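Clirumer Programme: Progress Report to the Policarpio Fund
Work package 2, Perception and Trajectory Software
Prepared by Mimoza Stan, Stastow

Summary

The work package remains on schedule and within its approved budget. The tracking software entered regular use in August, and the planning module has reached its first internal release. One milestone, the automatic rejection of faulty recordings, has been moved to the next period by agreement with the Fund's programme manager, Arnel Evangelista.

Pose estimation

The earlier version of the tracker treated each hand-held gripper separately and joined the two paths afterwards. Small clock differences between the devices produced errors in the relative position of the tips, which made two-handed tasks unreliable as training data. Ramil Catacutan has rewritten this part so that both paths are solved together. When the square marker on one gripper is seen by the camera on the other, the sighting is added as a further constraint. When it is not seen, the software falls back on inertial data and the wall and ceiling edges of the room.

The new version was tested on 568 recordings. Of these, 15 could not be solved and have been kept as a regression set. Most of the failures occurred where plain white walls gave the tracker few features to follow — a known weakness, which is discussed under Risks. 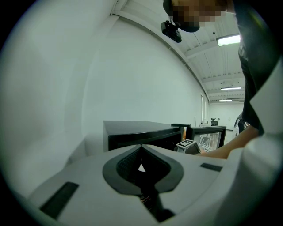
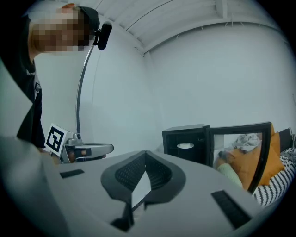 Two-handed recording with hand-held grippers. A square marker is in view of the gripper camera in both pictures.

Planning and control

Efren Castillo has completed the module that turns recorded hand paths into motions within the joint limits of the Bomness arm. Paths that cannot be followed are now reported with the time at which the limit is reached, so that the operator can repeat the relevant section only. The control loop has been run in simulation with a delay of 300 milliseconds added to the camera input. It remained stable, although grasp timing suffered and will need further tuning.

Tooling

The review tool now shows the two gripper paths side by side and blurs faces before any recording is stored in the shared archive. Alfredo Dalisay has written the operator guide, and comments from the first readers are being included.

Risks

Tracking in rooms with large blank surfaces remains the principal technical risk. The team proposes to test a wider set of image features before considering any change to the rooms themselves. A second risk concerns storage: raw video is larger than forecast, and the retention period will need to be reviewed with the Fund.

Next period

Work will begin with the automatic rejection of faulty recordings, followed by the first trials of planned motions on the physical arm. No change to the budget is requested. A revised milestone table will be sent separately.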